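Handheld Grippers > Service Bulletins > Linkage and Pads

Tiltonska T2 Handheld Two-Finger Gripper
Replacement linkage kit and service notice

Print this page | E-mail this page

Notice posted Jun 1, 2020

The T2 is a hand-operated parallel gripper for recording manipulation of household goods. It is supplied singly or as a matched pair for two-person work. This page covers the replacement linkage kit and the pivot fault that the kit corrects. Owners of affected units should read the safety section before further use.

Affected units

Serial numbers up to and including 3,278. Later units left the Mogensen assembly line with the revised pivot and need no action. The serial number is stamped inside the handle, under the cable strain relief.

Description of fault

The lower pivot fastener on either finger can back out under repeated side load. As clearance at the joint increases, the pad no longer stays parallel to its opposite and may tilt inward at the tip. On rigid objects the error is easy to notice. On fabric it is not, and thick folded goods load the fingers sideways each time the operator pushes in under a fold.

In the reported cases the first symptom was a reduced opening. Nominal opening is 90 mm pad to pad. Units returned to Clesico for inspection measured as little as 53 mm with the trigger fully released. In one case the fastener separated completely and was later found in a blanket. 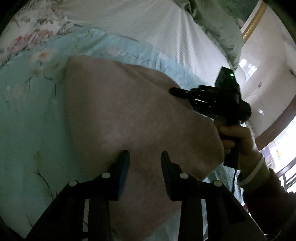 Two-operator handling of folded fabric on a bed.

Two-operator work adds a second load path. When both grippers bear on the same piece, movement by one operator is carried through the fabric into the fingers of the other. Pull tests at the Sokotside shop reproduced the fault on paired units in fewer cycles than on single units. Both grippers of a pair should be inspected even if only one shows symptoms.

Safety

A loose fastener is a choking hazard and can damage laundry equipment. The open joint is also a pinch point — keep fingers clear of the linkage while the trigger is being worked. If a fastener is missing, stop work and search the bedding before it is moved to another room.

The indicator light reports power only. It does not monitor the linkage and will stay green with a pivot loose or absent.

Inspection

Disconnect the cable. Hold the housing and move each pad toward and away from its opposite. Any click or visible rocking at the pivot is cause for replacement. Measure the opening at the pad tips and again at the base; the two readings should agree within 2 mm. Do not retighten a fastener that has backed out. The thread is deformed on first release and will not hold torque a second time.

Kit contents

Left and right linkage arms, revised pivot fasteners, finger pads, thread compound, hex driver, instruction sheet. One kit services one gripper. Order two for a matched pair.

The kit is free of charge for affected serial numbers through the end of August. Recorded calibration is void after the linkage is changed — run the open/close calibration before collecting further data.

Filed under: Grippers, Spare Parts, Safety Notices

Contact Clesico Parts and Service | © 2020 Clesico. All rights reserved. | Back to top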